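Chapter 6
Setting the Table: How Everyday Cups Got Their Shape

October — by the Destness Course Writers

Before you read any further, go and get your favorite cup. It's fine if it is chipped, and it's even better if there is something warm in it, because this chapter is a long one and we would like you to be comfortable! Most of us drink from the same two or three cups for years and hardly give them a thought, and yet every one of them is the answer to a string of small questions. How thick should the lip be? How many fingers should fit through the handle?

In the river town of Palteo, potters once made cups with no handles at all. People held them by the rim and the foot, and they waited — patiently, we like to think — for the tea to cool. Handles came later, with the Wendis kilns, and the old account books list 63 kinds of cup sold in a single season.

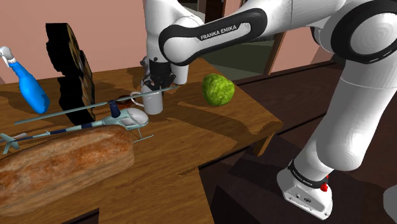

Figure 6.1 A white mug standing on a wooden table, handle to the left.

A handle has to do two jobs that pull against each other. It must keep your knuckles away from the hot wall, and it must sit close enough that a full cup doesn't tip your wrist forward. Try lifting yours with one finger, then with three, and write down what changes. We will come back to your notes when we reach the Quan tea bowls, which settle the matter in quite another way.

Related chapters
Clay, Glaze and Fire
The Quan Tea Bowls
Spoons and Ladles

© Destness Course Books | Contact us | Back to top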